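Stikdale Automation Lab, course notes
Week 3: Getting the arm cell ready and keeping it that way
Tuesday, September 8, 2020

Okay, so last week we talked about coordinate frames until everybody's eyes glazed over, and this week we get to touch the thing. These notes cover what I showed at the cell plus a couple of bits I skipped when we ran out of time. Hye-jin Ji runs the Stodton section and does a few steps in a different order. Either order is fine with me, just don't mix them halfway through!

Before power
Walk around the table once. Hands on the base, gentle push: if it rocks, stop and find me. Then look at the cables, all of them, from the base up to the wrist. I want slack at every joint and no slack hanging where the fingers work. You get that by swinging the arm by hand through its whole range (brakes released, one person holding the wrist, please) and watching where the bundle goes tight.

Cable ties
My favorite subject, sorry. Ties go around the links and never across a joint. Snug enough that the bundle doesn't slide, loose enough that you can still turn the tie with a fingertip. Trim the tails flush, they scratch. If you add a sensor at the wrist, its cable gets its own loop with room to bend. In May we lost an afternoon to a camera that dropped out only when joint 5 went past 89 degrees, and it was one tie pulled too tight. Benedek Sipos found it by wiggling things, a perfectly good diagnostic method.

The cloth
We work on green cloth so the camera has an easy background to throw away. Smooth it from the middle out and clip it if it creeps. Wrinkles matter more than you'd think (a fold under a cube tips it, and then your grasp height is off on one side). Small wrinkles you can live with. Redo the cloth before you start changing numbers in the config!

Homing and the gripper
Home at low speed, every time, even when the Joly controller tells you it remembers where it was. After that open and close the gripper fully, empty, and listen. Wipe the finger plates with a dry rag. Don't use the Vesoven spray on them, it leaves a film and your cubes will slip.

The two-cube check
Put two wooden cubes side by side, touching, and have the arm go for one of them. It's a harder test than a lone cube, the fingers need to fit past the neighbor without shoving it. Start from a hover of 100 mm above the cloth and come down slowly. If the neighbor moves, check the finger opening first, then the camera bracket, then the calibration. Run it 30 times before you trust it, and write down every miss, also the ones you think were your fault.

Logbook
Date, initials, what you touched. "Adjusted stuff" isn't an entry. For next week read the chapter on wrist singularities and bring your logbook page.

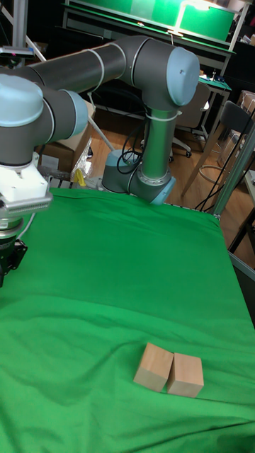
Photo: Stikdale Automation Lab, course archive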